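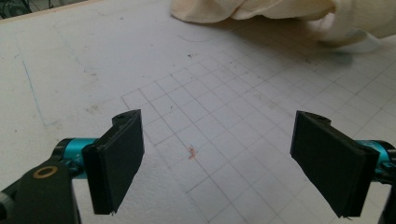 Chapter 6
Planning and Paying for Handling Equipment

6.1 The job comes before the catalog

Most equipment requests start with a machine someone has already seen and liked. This chapter starts with the part to be picked up, the surface it rests on, and the person who will have to keep the work going when something wears out.

A tiny object on a wide surface is a hard case for a buyer. The distance between two open gripper fingers says very little about how well they close on something the size of a fleck. A gripper sold with a wide opening may suit boxes and bottles and still be the wrong purchase for small, irregular items. Before asking for a price, write down the smallest item, the largest item, and the softest item the equipment must handle. If one tool can't cover all three, the budget needs a line for a second tool or a second set of finger pads.

The work surface belongs in the same plan. A printed grid gives people a simple reference for placing items and repeating a trial. A plain board costs less but leaves the operator to measure each time. Surfaces also get scuffed and marked, and a replacement should be priced at the start.

6.2 The Rurnis request

Zoltán Sipos managed a sorting room at Rurnis, a seed and fiber testing business with 41 employees. In September he was asked to prepare a request for handling equipment. His first draft had a single line: one gripper, quoted by Kozma. The quote was clear and the price was fair, and the request was turned down.

The reviewer's note was short. The draft left out spare pads, mounting hardware, work boards, and the hours needed to set up and test. Sipos went back to the supplier, and also asked Undgate for a second quote on the same list. The revised request had 4 sections – purchase, setup, wear parts, and training – and added $2,000 to the total. It was approved with one change, a smaller first order of pads.

We will return to the Rurnis request several times. The full worksheet, last revised 7/29/25, is in Appendix B, along with a blank copy for class use.

6.3 Terms used in this chapter

Purchase cost: the price on the quote, including delivery.

Setup cost: labor and materials needed before the first useful day of work.

Wear part: any part expected to be replaced during the life of the equipment. Pads are the usual case.

Trial period: a fixed time in which the buyer may test the equipment on real items and return it. The Pukdale method, covered in Section 6.5, treats the trial as a cost and gives it a line of its own.

6.4 Writing the item list

Begin with the items themselves. Collect samples from an ordinary working day, including the awkward ones – bent, tangled, dusty, or very small. Suppliers tend to test with clean and regular samples unless they are sent others. Label each sample and record its size, its weight, and how it will be presented to the tool.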